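3.2 Materials and sorting surfaces

Small plastic figures reach the Narkent toy collection in mixed lots, usually in bags or shoe boxes from house clearances. A lot from Stiltthorpe, received in February, held 429 separate pieces, of which 80 were complete figures. The rest were loose heads, legs, torsos and accessories, and these were set aside for a later study of wear at the joints.

Sorting was done on plain, pale tabletops. In an earlier trial at Lunde we had used a patterned cloth, and small parts were often overlooked against it, above all the white and light grey ones. Pale parts can also be hard to pick out on a pale surface, but their soft shadow and any printed detail are usually enough to find them by (Figure 2). Dark boxes were used beside the figures so that the two could be told apart quickly.
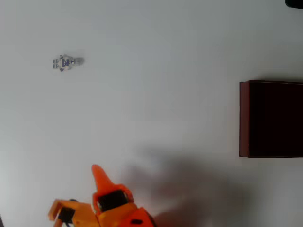 Figure 2. A toy minifigure, mostly white and light grey with a darker printed design, lying on its back on a pale surface, with a dark reddish-brown box to the right.

Each complete figure was laid flat and checked for print loss on the torso, then turned over and checked again. Print loss was scored from 0 to 5, where 0 meant no visible loss and 5 meant that the design could no longer be made out. Two sorters scored every figure separately. Where their scores differed by more than one point, the figure was scored again the next morning and the later score was kept.

Arms were left in the position in which they arrived. Moving them puts strain on the shoulder, and in the Lunde trial several older torsos cracked when the arms were straightened for measuring. Hands were checked for splits but were not pulled from the wrist.

Boxes were filled to a single layer. The Grinasis handling notes, which we followed in most other respects, allow figures to be stacked in two layers with tissue between them. We found that the tissue caught on raised hands and small accessories, and gave it up after the first 100 pieces. Single layers took more shelf space but made it possible to find a figure without lifting others out. Scores for the complete figures are given in Section 4.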